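Display and Storage, Unit 5: Wall baskets and seasonal greenery

The Fuststead handbook says wire mesh baskets "keep any surface clear." I doubt it. A basket gets things off the floor only if someone puts them there — and shallow mesh fills up fast.

Garlands are worse. Pine sprigs snag on wire, and glitter travels. Before you decorate near storage, ask what has to be reached in October as well as in December.

Task: plan one wall, 17 items at most.
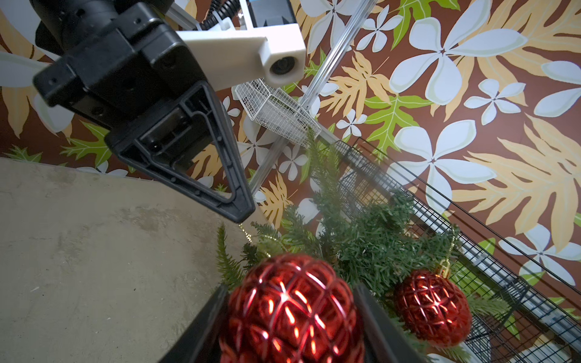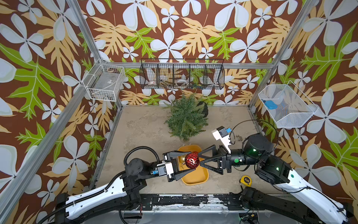 Wire mesh and greenery: red ornaments in the first, tape rolls in the black wall basket in the second.

Comments
"Our Ovberg baskets held up fine."
"Is glitter banned or just frowned on?"

Related
Unit 4: Hooks
Atinga shelving notes

Contact the course office | Back to top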